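Gultelance Foslow panel-checking arm

Home > Automation > Inspection and sealing > Foslow

The Foslow is a bench-height robot arm for workshops that lay, joint and seal flat panels and would like the joints looked at properly without somebody spending the whole afternoon bent double over them. It travels along the run, checks each seam from close up and tells your team which ones want attention before the sealant goes on. We have been building it in our Calitz works since the first model, and we're very fond of it, as you may gather from the length of this page.

What it does in a day's work

You set the run out as you always have. The operator chooses the panel type on the screen, walks the arm to the first corner by hand (it moves quite freely once the grey handle is squeezed) and presses start. From there the Foslow follows the seams on its own, and any stretch where the gap changes goes on a list with its position along the joint. It doesn't fill anything or move anything unless you've bought the Fiadzo sealing head as well, so the person at the bench still decides what is a fault and what is just a panel being a panel.

Plain, pale boards are the ones customers ask us about most, as they're tiring to inspect by eye and a small change in a joint is easily passed over at the end of a shift. The camera sits at the wrist and works very close in, so a seam that is a thin dark line for most of its length and then opens on to something paler for a short way is just the sort of thing it's meant to bring to your notice.

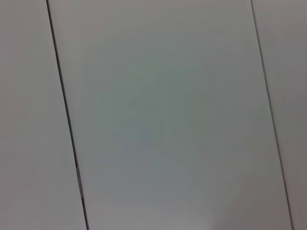 What changes for the people on the bench

Less than some of them fear, and we do like to come and say so in person. Myrtle Nguyen-Tran, who looks after our installations, spends the first 3 days on site with whoever will be using the arm, and she asks that the people who do the checking now are the ones who are trained on it. They know what a bad joint looks like and the arm has to be taught by someone.

In most shops the job turns from looking at every seam to looking at the listed ones, putting them right and signing them off. There's a good deal less kneeling and leaning. There is a bit more screen work, and we've kept the lettering large and the menus short for that reason. Please do allow a few slower weeks at the beginning while everyone gets used to it.

Details

Reach: 41 inches
Warranty: 36 months, parts and labour
Panel types stored as supplied: 3
Sealing head: Fiadzo, sold separately
Finish of arm: grey or cream

Orders and visits

Demonstrations are held at Calitz by appointment, and you're welcome to bring a few of your own panels along. Prices on request.

Page last updated March 8, 2018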